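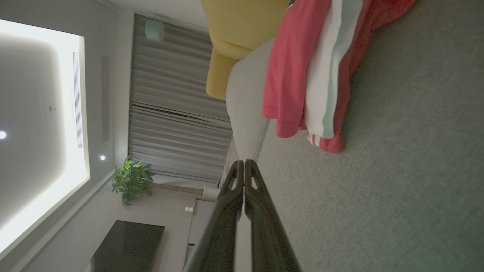

Student Work / Interactive Media / Capstone Reports

Merging Friends Lists Across Game Launchers: A Report on the Jardine Prototype

Prepared by Alasdair Baird and Fergus MacKinnon
Submitted Aug 18, 2021
Interactive Media Program, Dundwood College

12 shares | 3 comments

1. Purpose

This report describes the design and trial of Jardine, a desktop program that gathers a player's contacts from separate game launchers and presents them as one list. The project was undertaken for the capstone unit of the Interactive Media Program. The report sets out the problem as it was given to the authors, the method adopted for matching accounts, the results of a trial with student players, and the matters that remain unresolved.

2. Background

Players who buy games from several storefronts ordinarily hold a separate account with each. Every launcher keeps its own friends list, its own status indicator and its own chat window. A player wishing to organize an evening's game must therefore know which launcher each friend is using, and must often leave several programs running at once.

The college's games society put this problem to the authors. Its members use two launchers for most of their shared play, referred to here by their project names, Brasley and Enport. Both are student-built storefronts maintained within the program, and both allow contact lists to be exported by the account holder. Commercial launchers were excluded from the project at the outset. Their terms of use differ, and a proper review of those terms would have taken up most of the time available.

3. Scope

Jardine was required to import contacts from both launchers, to suggest which accounts belonged to the same person, and to show a single online status for each person. Messaging was left out. The original proposal also included a shared achievements page, which was withdrawn at the first supervision meeting on the grounds that the two launchers record achievements in incompatible ways.

4. Method

4.1 Importing contacts

Each launcher produces its export as a plain text file. The Brasley file contains a display name, an account number and the date on which the contact was added. The Enport file contains a display name and a handle, but no date. The authors wrote a separate importer for each and converted the results to a common record. Special characters in display names caused considerable difficulty. A number of players decorate their names with symbols, and the first version of the Enport importer discarded any record containing one.

4.2 Matching accounts

Matching was carried out in two stages. In the first stage, display names were reduced to lower case, stripped of symbols and compared directly. In the second, the remaining names were compared for similarity, and likely pairs were placed in a queue for the player to confirm or refuse. No pair was joined at the second stage without the player's agreement.

The authors considered using mutual contacts as further evidence of a match. This would have required each player's list to be compared with the lists of others, and it was judged that participants had not consented to such a use. The idea was set aside.

4.3 Interface

The main window shows a single column of names with a coloured marker for status. Selecting a name opens a small panel listing the accounts held under it. An early layout grouped contacts by launcher, but testers found that this reproduced the arrangement they already had, and it was replaced.

5. Trial

The trial was held in October of the previous academic year in the Dundwood computer lab. Participants imported their own lists, and their contacts' names were deleted from the lab machines at the end of each session. Altogether 2,000 contact records were imported. The first stage of matching joined 494 pairs of accounts automatically, and a further 400 pairs were placed in the confirmation queue.

Participants generally accepted the automatic matches. The most frequent complaint concerned common nicknames. Where two unrelated people used the same short name, the first stage joined them without asking, and the player had to separate them by hand. The control for doing so was located in a settings menu, and several participants asked for assistance in finding it.

A second complaint concerned old accounts. Many players had changed their handles or opened new accounts over the years without removing the old ones. Jardine listed these as separate people, so that one friend might appear in several places with only one entry ever shown as online. Participants wished to hide such entries without deleting them.

6. Discussion

The authors consider that automatic joining was applied too freely. A name of three or four letters is weak evidence, and short names should have been sent to the confirmation queue along with the uncertain ones. This would have lengthened the queue, which some participants already found tedious, and a means of confirming entries in batches would then be needed.

Status reporting was also less dependable than intended. Brasley reports a player as away after a period of inactivity, whereas Enport continues to show the player as online until the launcher is closed. Jardine displayed whichever status had been received most recently. A player could consequently appear available while absent from the keyboard. Fergus MacKinnon has drafted a revised rule under which the more cautious status takes priority, but it has not been tested.

7. Privacy

A contact list contains information about persons other than the one who exports it. The authors kept all records on the local machine and transmitted nothing to a server. Any future version offering synchronization between computers would need to revisit this arrangement, and should be submitted to the program's ethics adviser before work begins.

8. Recommendations

It is recommended that the following work be undertaken by any group continuing the project:

- restrict automatic joining to longer display names;
- move the control for separating accounts to the contact panel;
- add an option to hide dormant accounts;
- test the revised status rule with both launchers open.

9. Division of Work

Alasdair Baird wrote the importers and the matching routine. Fergus MacKinnon designed the interface and conducted the trial sessions. The report was written jointly. The source code and the blank consent form are held by the program office and may be consulted on request.

3 comments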